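Handov Replay Tools: README

Welcome, and thank you for stopping by! Handov is a small set of Python tools for loading, checking and replaying tabletop manipulation episodes, and it grew out of our own frustration with log files that would open fine on one machine and fall over on the next. It reads the Lustham episode format (version 2 and later) and writes files that the Indari planner can take in without any further conversion.

What you get

The sample set that ships with this release holds 1,055 episodes from the wrist view, each with joint states, gripper opening and a short task string. The full set has 3,014, and you can fetch it with handov fetch --all once the sample is working for you. Please do try the sample first — the full download is a big one, and a bad path in your config file is much easier to find with the small set.

Most of the episodes are pick-and-place with toy food. Objects sit close together or touch, so the grasp scorer has to decide which one it's being asked for before it thinks about finger placement. In the wrist view below, the carrot's leaves lie up against the corn and the chili runs alongside the carrot, and a mask that bleeds from one toy into the next will give you a grasp center somewhere between the two.

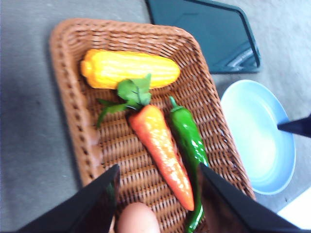
Can I use the planner without the grasp scorer?
Set scorer: none in handov.yaml and pass your own grasp poses in the robot base frame, one per line, and the planner will take them in the order given.

Getting started

Install with pip install -e . from the top folder, then run handov check sample/ and have a little patience, as the first pass builds an index and can use up to 4 worker processes. After that, handov replay with an episode number opens the viewer. The space bar pauses, and the arrow keys step through one frame at a time, which I use far more than I ever expected to when I wrote it.

Known rough edges

Shiny plastic still gives the Kristiansen segmenter trouble, and bright highlights sometimes come back as holes in the mask. There's a fill_holes option, off by default, that helps a good deal but will also close the real gaps in a woven basket. Episodes recorded before April store gripper opening as a fraction of full travel, and later ones store it in millimeters; the loader converts the old ones, but only if you leave the units field in the header alone.

Bug reports are very welcome. Please attach the output of handov check along with the episode number.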